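Varnum questions Grirnex account of payment kiosk break-in

For immediate release

Varnum, which represents independent shops and café owners, today called on kiosk supplier Grirnex to publish the full record of the break-in that put strangers' messages on the screens of 103 self-service tills in December.

Grirnex has told its customers that the messages were a prank, that no card details were taken and that the matter is closed. Varnum does not accept that any of those three claims has been shown to be true.

The company's statement runs to two paragraphs. It does not say how the intruders got in, how long they were there or who checked the machines afterwards. It says the tills were "fully secured" within 40 minutes, yet Varnum members in Lunel report that their screens were still showing the messages when they opened the next morning.

"We are being asked to take a great deal on trust," said a Varnum spokesperson. "If someone can change what a till says to a customer, we would like to know what stopped them changing what it charges. So far the answer seems to be that they chose not to."
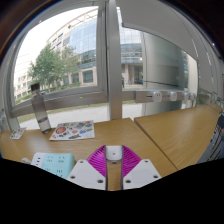 A desk by the window, overlooking a multi-storey office building.

Grirnex has also suggested that shopkeepers may have been at fault for using weak passwords. Varnum has asked for evidence of this and has been sent none. Several of the affected members say they were never given a password to change, as the tills were set up and looked after remotely by Grirnex through its Simon support service.

Members have been offered a free upgrade to the newest version of Simon. Varnum is advising them not to sign for it yet. The terms attached to the offer would tie shops to the service for a further 2 years and would limit what they could claim over the December break-in. It is hard to see why a fix for the supplier's own system should come with a contract.

Varnum is asking Grirnex to name the outside firm it says has tested the tills, to release that firm's findings in full, and to drop the claim limit from the upgrade terms. A letter setting out these points was sent to the company last month. The reply thanked Varnum for its feedback.

Shops using Grirnex tills are advised to keep their daily sales records, compare them with bank payments and photograph any odd message before restarting the machine.

Ends

Notes to editors

Varnum does not sell or recommend payment equipment and receives no money from till suppliers. Copies of the letter to Grirnex are available from the Varnum press desk.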